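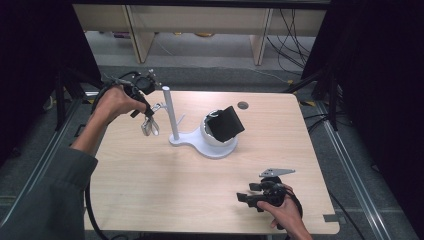
1월 11일 작업 노트

오늘은 손보다 입이 더 바빴던 날! 다들 자기 사업 얘기만 나오면 망치를 내려놓는다. 나도 마찬가지고 ㅎㅎ 그래도 적어 둘 건 적어 두자.

공방 빚 얘기부터. 작년 5월에 Tustano에서 자재를 외상으로 받은 게 아직 7개월치 남아 있다. 새벽에 기도하다가 잠언 22장 7절, "빚진 자는 채주의 종이 되느니라"가 자꾸 걸려서 아침 모임 때 그냥 털어놓았다. 말하고 나니 속이 시원하긴 한데 금액은 그대로다(당연하지만). 일단 새 외상은 끊고, 들어오는 수입에서 십일조 떼고, 그다음이 Tustano, 그다음이 월세. 순서를 이렇게 정했다.

Lusitz 건은 보류. 교회 성구함 주문인데 선금 없이 시작하자고 해서 마음이 반반이다. 예전 같으면 "믿음으로 갑시다!" 하고 덜컥 받았을 텐데, 망대를 세우려면 먼저 앉아서 비용을 계산하라고 하셨으니(누가복음 14장) 이번엔 진짜로 앉아서 계산해 봤다. 경첩값이 또 올랐다. 견적서 두 번째 장은 내가 숫자를 잘못 옮겨서 다시 써야 하고.

Tapia 쪽에는 감사 전화를 드렸다. 자투리 나무를 개당 1,000원에 넘겨주신 덕에 청년부 십자가 만들기를 할 수 있게 됐다. 신청자가 아홉 명 이상이라 사포가 모자란다. 80방 말고 220방으로 살 것!! 지난번에 또 잘못 샀다.

점심 묵상은 엘리사와 과부의 기름 이야기(열왕기하 4장). "네 집에 무엇이 있는지 내게 말하라"는 구절에서 다들 한참 조용했다. 우리 집에 뭐가 있나... 나는 낡은 띠톱이랑 Fledis 접착제 세 통이 떠올랐다. 접착제는 유통기한부터 확인해야 함.

내일은 성구함 견적 다시 쓰고 Tustano에 상환 일정 보내기.

최근 글
- 비 안 오는 겨울, 나무가 갈라질 때 드린 기도
- 외상 장부를 펴 놓고
- 청년부 십자가 만들기 준비물

댓글
솔향기: 저도 작은 가게 하는데 22장 7절에서 찔렸어요 ㅠㅠ 같이 기도할게요.
대패밥: 220방도 십자가 모서리엔 좀 거칠어요. 320방도 몇 장 섞어 사세요.
은혜나무: 갚는 순서 정하신 거 저희 부부도 따라 해 볼래요!

문의는 방명록으로 | 무단 전재 금지 | 맨 위로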